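Melanstead Neighbours – Home and Garden Help

Hard water and the kettle, moved to a new area

Štefánia Halás
Posted 12/06/2025

Hello everybody. In January I moved from Weltport to Melanstead and I have a problem with the water. In Weltport the water was very soft and I never had to clean my kettle. Now after two weeks there is a white crust on the bottom, and small white pieces are swimming in my tea. I have tried vinegar, but the smell stays and my husband refuses to drink from it. Is this water safe for drinking? And is it worth buying a filter jug, or should I save for a proper softener? We are renting the flat, so I can't change the pipes. The kettle is not old and I would like to keep it.
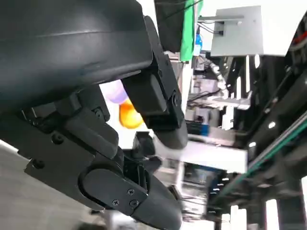
Rhona Rennie
Perfectly safe, it's only limescale. Everyone in Melanstead has it. Use citric acid, not vinegar. Done.

Libor Holub
I would like to add something to the answer of Rhona, which is correct but short.

I have lived here from 2013 and I have made all the mistakes with this water. The water company gives the hardness on its website if you enter your postcode. My street has 374 milligrams per litre, which is called very hard. Yours may be a little different, so please look at your own number.

For the kettle I put 50 grams of citric acid powder into one litre of water. I warm it, but I do not let it boil, and I leave it for half an hour. Then I pour it away, rinse the kettle well, and boil fresh water once, which I also pour away. There is no smell. The powder is sold in the baking shelf or with the cleaning things, and the cheap one is as good as the expensive one. Please do not mix it with bleach – this is dangerous.

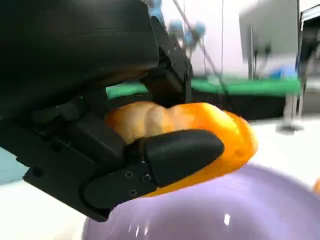
Photo: Libor Holub

About the filter jug: it helps with the tea, and the white pieces will be fewer, but you must change the cartridge every month. With our water I would say even earlier. I had a Drokance jug and stopped using it when the cartridges became too dear. A softener is connected to the pipes, so you would need the permission of your landlord, and in a rented flat I would not spend the money.

One more thing – empty the kettle in the evening. The crust grows more slowly when no water is standing in it.

Nicanor Olivares
My mother puts a seashell in the kettle. I don't know if it does anything but she has had the same kettle for years. Also check the shower head, it blocks up as well. You can leave it in the same citric acid.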